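From: Riaan Maluleke
To: Wokley list
Subject: Re: Re: grip tape on the fingers, what's everybody using

Wenceslao Carrillo wrote:
> I've been through 36 inches of rubber strip since July and every
> piece of it peels at the bottom corner first. Riaan, you said in the
> other thread you'd gone over to grit. What grade, and does it chew up
> whatever you pick up? Also does it need to cover the whole inside
> face or can I be cheap about it?
> W.

Wenceslao,

My sympathies on the rubber. I have a drawer of it, all curled up like bacon, if you'd like to add to your collection.

I'm on 400 grit at the moment. I tried 900 first on the theory that finer would be kinder to the parts, and it was so kind that it let go of them. The 400 does leave a faint haze on soft plastic. On cardboard and anything painted by somebody who meant it, I can't find a mark.

Cover the whole inside face, tip to base. I was cheap about it on the first pair and did only the top third, and then of course everything I picked up wanted to sit lower down, on the bare part, and rotate.

The fingers are the slotted ones from Stiltero. People complain that the slot makes them bendy. I like a bit of bend, and anyway I'd already paid for them.
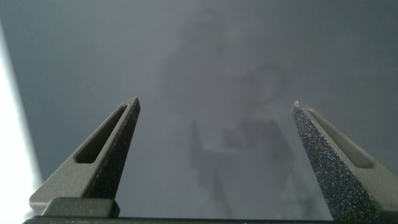

As for glue, the sheet I got from Brindix comes with its own backing and I don't trust it past a week, so I scuff the finger, wipe it down, and put a thin coat of contact cement on both sides. Wait until it stops being tacky. Then wait 3 more minutes, which you will not do, and neither did I.

Cut the strip a hair narrow so there's no lip to catch. Use scissors you already hate.

Did Gumede ever send you the replacement screws? Mine are still "on the way."

Riaan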